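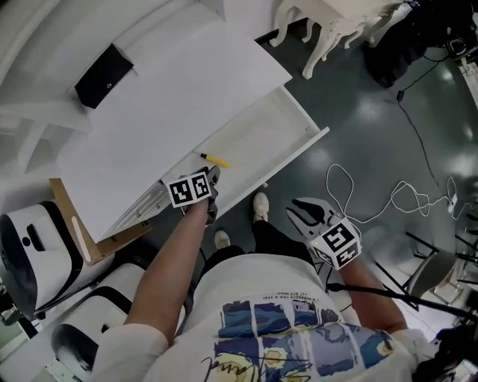

Lappalainen keeps telling me that pose tracking is the boring part and the policy gets all the glory. I used to agree, and then I spent a summer on the tracking code, so let me write this entry from the other side.

Pose tracking from fiducial markers

A fiducial marker is a printed black-and-white square that software can find in a picture and read like a name tag. The printed size is known ahead of time, so once the four corners are found, a bit of geometry gives you the marker's position and tilt relative to the camera. Stick markers on the sides of a cube, put the cube on a hand-held gripper, and you can follow that gripper through a task like opening a drawer. I love how simple that is!

How the software does it

First comes detection. The image is turned to gray, dark squares are picked out, and the pattern inside each one is checked against a list. Then comes the pose solver, which I've rewritten more times than I'd like (the version in Vornent, the toolkit I help look after, is number 2, at least on paper). One flat marker can fool a solver into picking a mirrored tilt — the flip problem, as people call it — and seeing two faces of a cube at once mostly cures it.

After that there's filtering. Raw poses jitter, so we smooth them, but too much smoothing makes quick wrist turns look like slow ones. Our default window is 45 milliseconds. I'd go shorter for drawers and doors, where the moment of contact matters a lot.

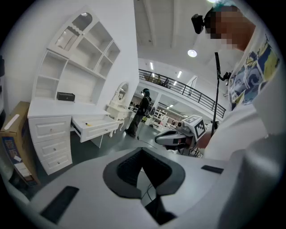
What happens when the marker is hidden from the camera? The tracker coasts on its last known motion for a short while, then flags the gap, and the training code skips that stretch.

Wide lenses and calibration

Wide-angle lenses bend straight lines, and corners near the rim of the picture land in the wrong place unless the lens model is good. In the Mastunside test set, 123 of 197 recordings had to be solved again after we found a stale calibration file (August was not fun). Now the loader refuses to run if the file and the camera don't match.

From poses to a policy

The cleaned-up paths get lined up in time with the video and the jaw opening, and a learned policy is trained on all three. Statberg, a separate planner, takes the same paths and checks them against an arm's joint limits, tossing out any the arm can't follow. Its log format is still different from ours, and I have a converter half written.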